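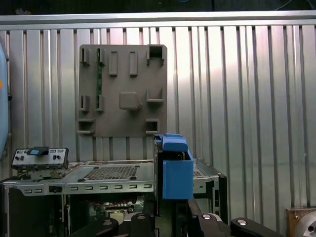

**Figure 3.** Wrist view of the Dranbridge cell, with the blue gripper at the open chassis and the grey mounting board on the ribbed wall behind.

### 3.2 Keeping the cell in order

The cell at Dranbridge was set up to handle computer chassis of the kind shown in Figure 3, and over the trial it handled 2,032 of them. It also handled a good deal of our patience. Since most published work on such cells stops at the point where the arm first moves, we set out here what was needed to keep it moving afterwards.

Two things have to agree before a shift can start: where the arm believes the mounting board to be, and where the board is. The board carries clips, tabs and open brackets, and its square outline makes it a handy landmark for the wrist camera. The ribbed metal wall behind it is less helpful. Its channels catch the light unevenly, and the first version of the Cetetti alignment routine was fond of reporting a rib as the edge of the board, with great confidence. We now mask the wall and search only inside the taught outline.

The links of the arm are held with silver-headed screws, which we check against a paint mark every 280 cycles. The interval was 103 cycles at first, copied from the Wanditz cell, until we learned that Wanditz had copied it from us.

The blue finger pieces wear faster than anything else. A worn face lets the chassis slip slightly on the lift, and the fault log puts this down to the camera - as it does most things. Changing both fingers takes 21 minutes, including the search for the right driver. After each change the arm is re-taught at the front lip of the chassis, where the even row of slots gives a clear reading, and then at the board.

The Han controller keeps its offsets through a restart but drops them after a power cut, a difference its manual treats as a private matter. We keep a copy on paper, taped inside the cabinet door.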